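January 18, 2025
By Beatrice Odera

Week 5: house rules for the two-arm table

I've marked enough lab books by now to know which rules get skipped, so please read these before you book the rig. We'll use the toys-and-basket task all term.

1. Set the table first. Basket lengthways between the arms, handle slot at the far end.

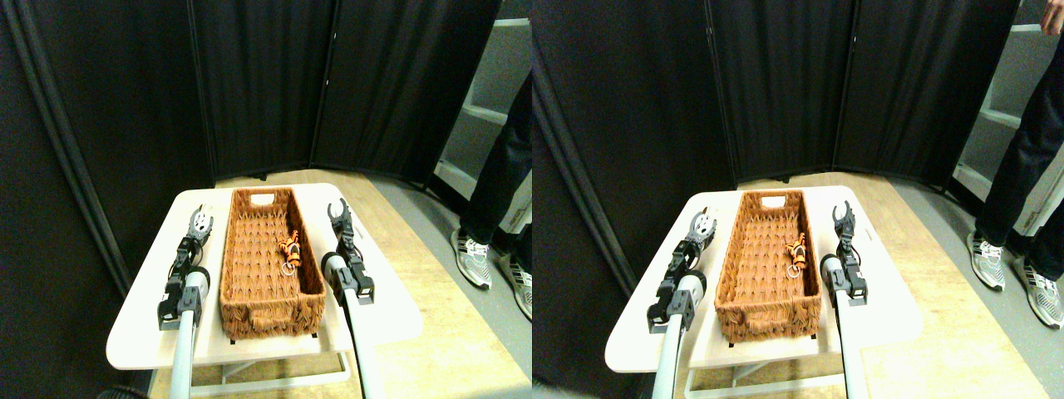 2. Someone stands by, always. Stay on your feet beside the table, clear of both arms, and don't lean over to nudge a toy (I know, it's tempting!). Call "hold", wait for the operator to say it back, then reach in.

3. Log your start state. Write down which toys are in the basket and which are on the table. Rabbit on the table, tiger, cow and green one in the basket – that sort of thing. 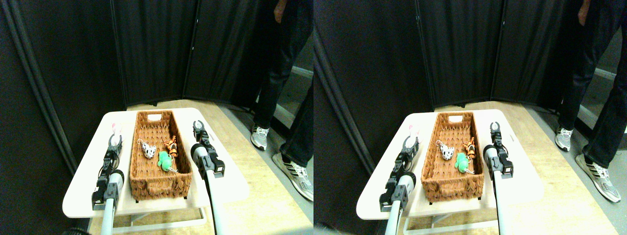 Terkent Robotics Teaching Group

Toys go by their plain names, please. Last May I had "stripy" and "cat" for the same tiger and it took me ages to sort out.

4. Keep the dividers up. Same backdrop every run, or we can't compare yours with 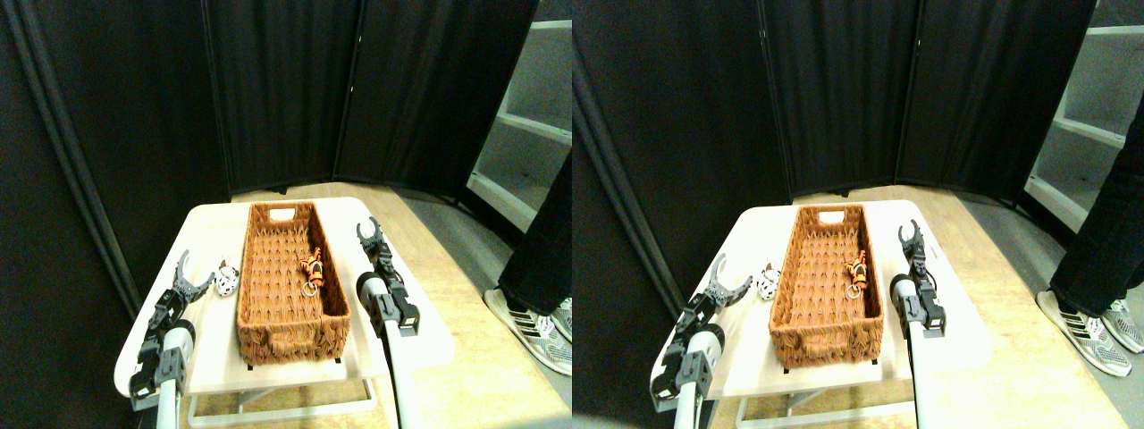
anyone else's. And keep bags and coats off the floor inside.

5. Bad runs stay in the log. Mark them as failed, add a line on why, and carry on.

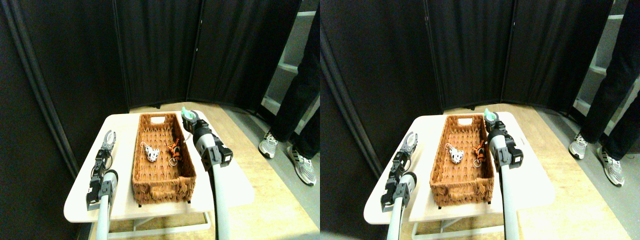

Beatrice Odera

Bring your signed Flidia form next week, plus page 7 of the Mohamedi reading.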